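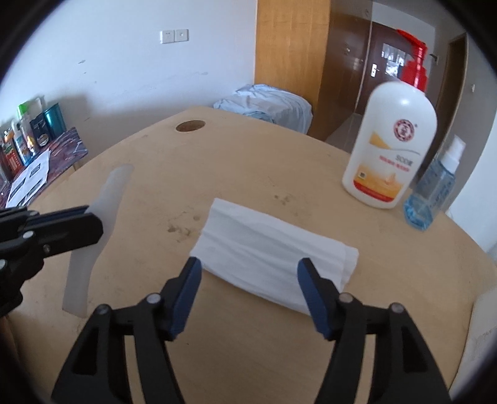 Grippers, a folded white cloth and the pump bottle on the tan table.

Folding and wiping tips I pinched from a robot open day

I went along to the Vallatus open day in June expecting to be bored, and came home and refolded half the linen cupboard! They had hand-held grippers out for visitors to try on everyday household jobs, and more than 66 of us had a go while I was there. My first attempt at folding was dreadful. You've only got two stiff fingers to work with, so you slow right down and notice what you've been doing by habit all these years.

What I do differently now:

Clear a patch wider than the cloth when it's open. I used to fold on whatever corner of the bench was free and wonder why the edges went skew.

Pinch at the corner, a thumb's width in. Grab the very tip and the layers slide apart.

Fold lengthwise first, then smooth from the middle out with the side of your hand. I still get a flap at one end now and then – tuck it under and keep going.

Keep pump bottles to the back of the bench, nozzle turned away from your elbow. (I've knocked mine over more times than I'd like to admit.)

For old stains on a timber table, lay a damp cloth over the spot for a few minutes before you rub. Try it on a hidden bit first if you're not sure of the finish.

The lady at the Dralel stall reckoned she'd folded 396 cloths that week with the grippers and her wrist was fine. Mine was sore after six. Entry was free and the scones were good, so get there before lunch if they run it again.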